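Unness counts its buckets, and comes up short of roof

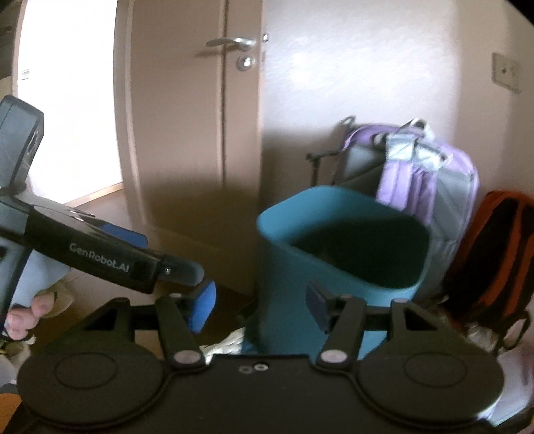

A teal bucket of the sort now in short supply in Unness.

The town of Unness has a library with a leak, a budget with a hole in it, and, as of this month, a waiting list for buckets.

The leak is the older of the three. Water first came through the ceiling of the reading room four winters ago, above the shelf marked Travel, and has since moved through Local History and most of Gardening. Staff have kept pace by shifting the books toward the door. Visitors looking for a novel are now advised to try the hallway.

In June the town council voted to take the matter seriously and ordered a survey. The survey, which cost $1,583, found that the roof leaks. It also found 34 separate places where it does so, two more than the library had reported, and the council's minutes thank the surveyors for the discovery of the extra pair.

A full repair was put out to bid. The one reply came from Onyshchenko Roofing, whose price was read aloud in the council chamber and then, at the request of a member, read aloud again. It was held over to the next budget year by a vote of five to four. The four would like it known that they use the library.

In the meantime the council has approved what its notice calls an interim water capture program. The program is buckets. A sum of $857 was set aside for them, along with two mops and a sign, and the order went to Dekance Hardware on Mill Street, the only place in town that sells any of the three.

Dekance had 11 buckets on the shelf. The library took all of them one morning before ten, and by lunch the store had heard from a car wash, a goat farm and a woman who wanted one for soaking beans and did not see why she should have to wait for the government. The store has started a list on the back of a paint chart by the register. More stock is due from the warehouse in Jarov, where the road has been down to one lane for most of the spring.

Residents have been generous, up to a point. A drop box for loaned buckets outside the library has so far taken in a soup pot, a diaper pail, several flowerpots with drainage holes and an umbrella stand. The flowerpots were returned with a note.

The reading room stays open through all of this, on its usual hours. Regulars say the sound is not unpleasant once you have been there a while, though the chess club has asked to be moved away from a fast one near the radiator that was being mistaken for the clock. Story hour has been switched to the basement, which is dry, for reasons the survey did not go into.

The sign has arrived. It says CAUTION WET FLOOR and has been placed in the hallway, where the floor is dry, to protect the novels from people hurrying around the corner to avoid the wet part.

The council will take up the roof again when the new budget opens. Anyone lending a bucket should write a name on the bottom in marker and bring it to the front desk before 5 p.m. Late fees on books from the Gardening section have been waived until they can be peeled apart.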